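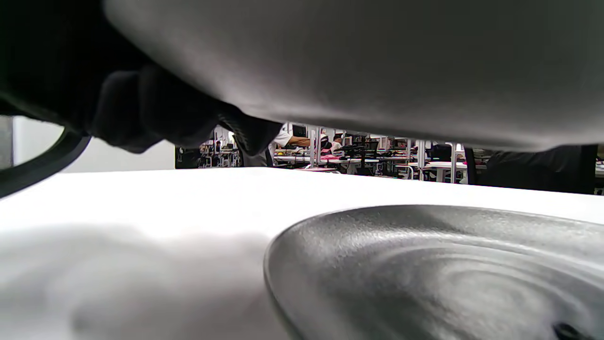 Comparing two controllers on the same pick task

June 2021

Every controller vendor has a demo in which somebody stacks foam blocks. Foam blocks forgive everything. If you want to know whether the Wieser or the Jillarar controllers suit your operators, give them something small and annoying to move.

What you need

A bag of rice, a bag of black beans, gray plates, a white table and a broom. Plan for 32 picks per controller, per operator.

Step 1. Set the plates

The task is simple on paper: move food from one plate to another and don't wear any of it. Use matte plates, because shiny ones throw glare into the wrist view. Pour less than you think you need. White grains like the ones scattered on the plate here show up nicely against gray and vanish once they hit a white table, so count whatever leaves the plate as lost. Tape the plate positions before the first run. We skipped the tape in January and had to throw out a whole batch.
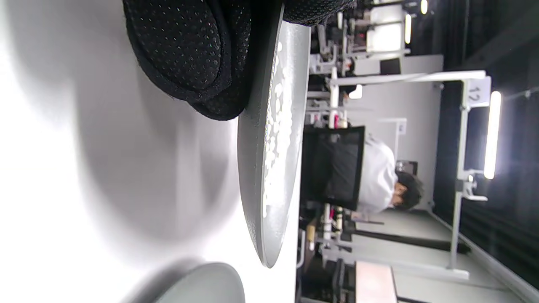
Step 2. Pair and zero

Pair one controller set at a time. The Benton base station will happily accept both and then listen to whichever it likes better. Hold still during zeroing. If the arm drifts while your hands are at rest, zero again before you blame the arm.

Step 3. Get the hands comfortable

Gloves go on first, then the controllers. Splaying your fingers at the start of each run gives you an easy mark to look for later, when you are cutting up 700 clips and regretting your career. Beans stay in a tight group near the middle of their plate, and rice goes on the other one.

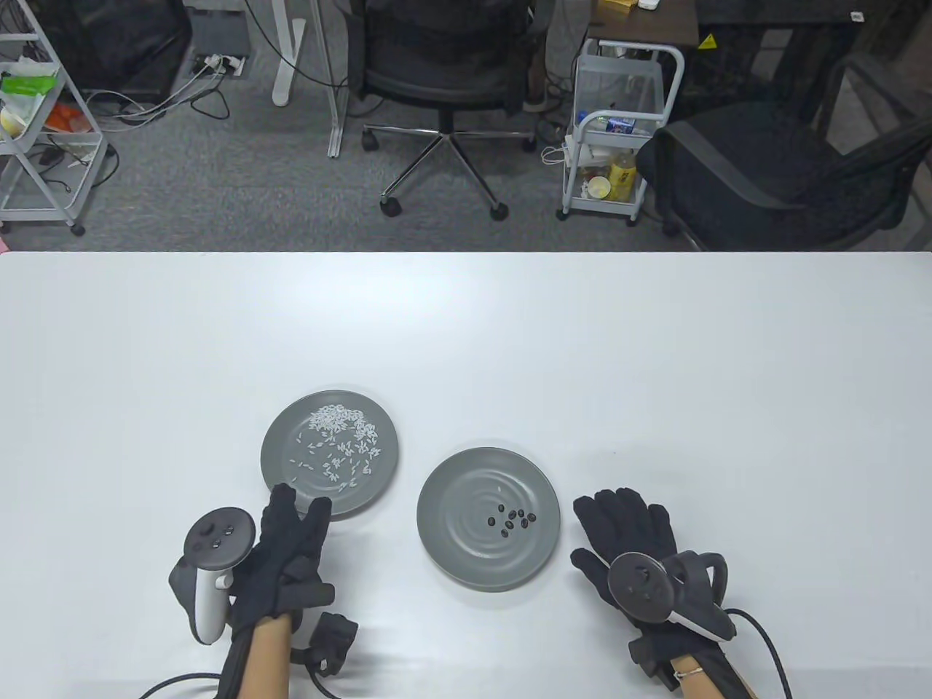 Step 4. Run beans before rice

Beans build confidence. Rice removes it. Rest for 2 minutes between blocks, and swap controllers only after both foods are done.

Step 5. Score it

Start each run at 100 points and take one off for every dropped bean or visible stray grain. Write down the operator's complaints as well. At Drerkbridge the scores came out nearly level, and the complaints about thumb cramp settled the purchase.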